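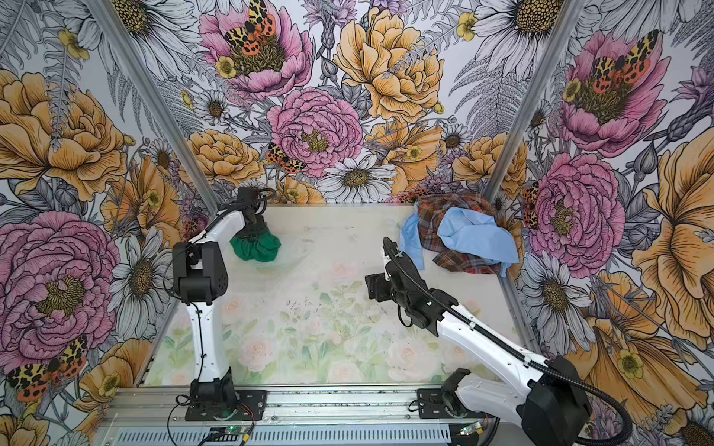 About > Who We Are

Alteso is a cloth and linen company in Greenwood. We sell napkins, dish towels, table covers and plain squares of fabric, and we wash, fold and mend the same things for customers who already own them.

Colin Cheetham and Pendo Lyimo started the business with one folding table and a rented washer. Colin had worked in hotel laundry. Pendo cut and hemmed table linen for a bridal shop in Esmont. The first order was 200 napkins for a church supper, and every one was hemmed by Pendo.

We now keep 700 table covers for loan and a larger stock for sale. Most are solid colors. Dark green and light blue go out most often, and tartan picks up toward the end of the year. We carry florals too, though customers tend to ask for those in small sizes - tray cloths and runners mainly.

What we do

Sales. Cloth is sold by the piece or by the set. Pieces are cut and hemmed in Greenwood. If you need an odd size, send us the length and width of the table and the drop you want on each side.

Wash and fold. Bring your cloths in a bag with your name on it. Smooth-finish fabrics are washed apart from cotton plaids, and darks are washed apart from everything. Napkins come back folded in quarters unless you ask for something else.

Mending. We fix hems, pulled corners and small holes. Burns and large stains usually can't be fixed, and we will call you before doing any work on them.

Loans. Table covers go out for up to 2 nights. Please shake them out before you return them. You don't need to wash them.

The Trasine line

Trasine is our own range of everyday kitchen cloths. Pendo picks the fabric and Colin handles the orders. New colors are added each July, and older ones stay on sale until they run out.

Where to find us

The counter is at 2559 Esmont Road, Greenwood. Drop-offs are taken at the side door - ring the bell and wait for a ticket. Keep the ticket, as we file the bags by number.

Page updated 8 May 2023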